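Ilbridge Repair and Reuse Group
Minutes, November meeting

Start 7.12 pm, back room. Last minutes agreed, one fix: the Cetine order was 14 power cords, not 12.

1. Stock
Shelf is full again. 60 machines logged in since summer, most of them office towers, a few all-in-ones which we said we weren't taking. Agreed: no more all-in-ones until the two by the door are gone. Sign to be redone in bigger letters.

RAM drawer needs sorting, DDR3 and DDR4 mixed up again. Small bags, labels on the bags and not on the drawer.

2. Money
205 dollars in the tin after the Cetine invoice. Skununard want paying up front for screws and standoffs from now on. Grumbling, but agreed. Thermal paste nearly out, get the bigger tube.

3. Towers for the Stan reading room
Main item, took most of the evening. Stan asked for 12 desktops, same spec if we can. We can't, not quite. Agreed to go for same memory and same drive size and let the boards differ.

Cases – long talk. Some are scuffed or have rust spots inside. Feeling was that marks on the inside don't matter if the metal is sound and nothing is flaking. Outside panels get wiped down, bad ones swapped. Power supplies stay in the case while the rest is checked, unless the fan is noisy.

Order of work per machine:
– side off, lay it flat, dust out
– look over the board and socket before any cpu goes in
– drives out, wiped, back in or replaced
– memory in, boot, leave running an hour
– write it on the sheet. On the SHEET, not on tape 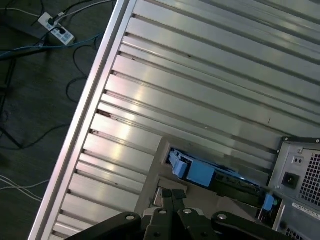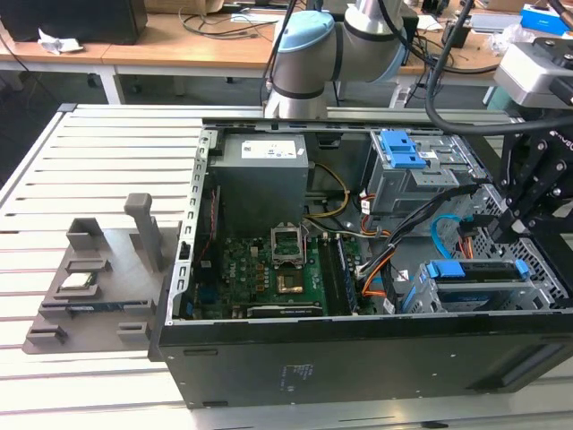 From the Stan side, a remark that the reading room cares more about quiet than about speed, and could the graphics cards come out wherever the board has its own video output. Would save power too. General agreement. Cards taken out to go in the spares box, bagged, brackets kept with them.

Also asked whether the drive cages could come out to make the cases lighter. Left for now, depends on the case. Will look at it when the first ones are finished.

4. Cables
Cords on the floor need routing along the wall, someone will trip. Velcro ties to be bougth with the next order. Old zip ties can be used up first.

5. AOB
Key to the metal cabinet still missing. Kettle ok again.
Request for a begginers evening, taking a case apart and putting it back together. Yes in principle, after the Stan job.

Closed 8.50 pm. Next meeting same room, same time.

Recent items
Minutes, October meeting
What we take and what we don't
Wiping drives: the short version
Price list, Skununard parts

Contact Ilbridge Repair and Reuse Group | Back to top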